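The slow boat to Bitau

The ferry to Bitau leaves Akano harbour at five in the morning, and I'd like to make a case for getting up for it. There is a faster boat at lunchtime, all glass and air conditioning, and it will have you there in 2 hours. The slow one takes 12. I have done both, and I would take the slow one again tomorrow!

It calls at everything. Villages with a single jetty, a fish market, a school with its own landing steps, and once (on my trip, anyway) a sandbar where a man was waiting with a sofa. The deckhands had it aboard before the kettle boiled. You sit on slatted benches under a canvas roof, you lose track of which island is which, and by mid-morning half the deck is sharing food.

Oh, the food. The galley does rice, fried egg and a green chilli relish that I still think about, and at every stop people come alongside with more: coconut cakes, grilled corn, little parcels of sticky rice tied up with string. Go easy at breakfast, because the best of it comes on at Prament, where the boat waits while the mail is sorted and there's time to walk up to the bakery and back.

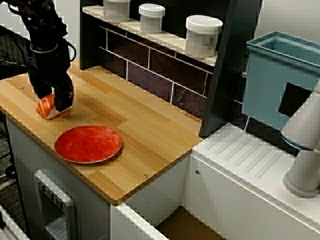 Do you need to book ahead?

Only in April, when families travel home for the holidays and the benches fill up. The rest of the year you can turn up at the Akano ticket window once it opens, at half past four, and pay 475 for a deck seat. Cabins cost more and are stuffy - I'd save the money and bring a cushion.

After Prament the water changes. The channel narrows, mangroves close in on both sides, and the engine drops to a mutter. I put my book down at this point and never picked it up again. Kingfishers, egrets, children racing us along the bank on bicycles, washing strung between the stilt houses at Lau. The light goes gold, then pink, and someone always finds a radio.

You come into Bitau just as the lamps are being lit along the front. Guesthouse owners wait at the top of the ramp with torches, and most rooms are a short walk away. Mine had a balcony over the harbour, and I sat out there with my shoes off, watching them load the boat for the trip back.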